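Casual Bench Assistants, Small Parts and Hand Tools (Jutis Workshop Services)

Location: Filik Street, ground floor, entrance from the lane
Hours: 20 hours per week, mornings, start in February
Pay: $32 per hour, paid each fortnight

Who we are

Jutis is a small company that prepares work tables and tool sets for other workshops. A customer sends us a list, and we make the kit: the tools, the trays, the screws in the right size, all put in order so that a person can begin work without searching. We also check kits that come back, and replace what is missing or worn. Our largest customer at the moment is Dindico, and for them we need two more pairs of hands.

I am the person who runs the benches and I have written this advertisement myself. English is my third language, so please forgive me if something sounds a bit stiff. If you also speak English as a second or third language, you are very welcome to apply. We speak slowly when it is needed.

What you will do

You will take tools and small parts from the shelves, check them against the sheet, and lay them in trays in the order that the sheet gives. You will clean the trays and wipe down the tables at the end of each job. You will sort screwdrivers by tip and by length, and put aside any tip which is rounded or chipped. Sometimes you will write a label, so your handwriting should be readable for a stranger.

It is quiet work and it repeats. On a normal morning you may handle the same kind of driver for an hour or more. Some people find this restful and some people find it very hard, and I would like you to think about which one you are before you write to us.

What we ask from you

You have good eyesight for small things, with glasses or without.
You can stand for most of a morning. Stools are available.
You can lift 10 kilograms from the floor to the table.
You can read a parts sheet in English and ask when a line is not clear.
You arrive at the time we have agreed, or you phone.

No certificate is necessary. Experience from a kitchen, a sewing room, a bicycle shop or a dental lab is as useful for us as experience from a factory. In the past we have had good colleagues from all of these.

The trial task

Everybody we invite will do a short paid trial, 20 minutes long, and then we have a cup of tea and talk. We pay one full hour for your visit. You work at a white table, standing, and you have only a few things in front of you.

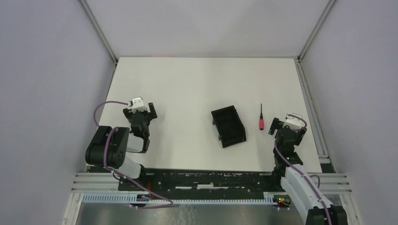 You receive a box with 100 mixed screws and a sheet with four lines on it. Please put the screws that are on the sheet into the tray, and leave the others in the box. When you have finished, check the tray one more time and tell me if you think something on the sheet is wrong. I am not measuring your speed. I look at whether you put the screwdriver back in the same place after you have used it, and whether you ask a question when you have one.

Please wear closed shoes, and tie back long hair. Rings and bracelets should come off before you start. Lockers are beside the door, bring your own padlock if you have one.

How to apply

Write a short letter, half a page is enough, and tell us which mornings you are free and what kind of work you have done with your hands. A resumé is fine but we do not require it. Put "Bench assistant" on the envelope or in the subject line. Letters can be left in the Jutis box at the Nwankwo Building, beside the stairs, or sent through the contact form on our website.

We answer every letter, normally within 10 days. Parking in the lane is only for deliveries, so please come by bus or leave your car on the main road.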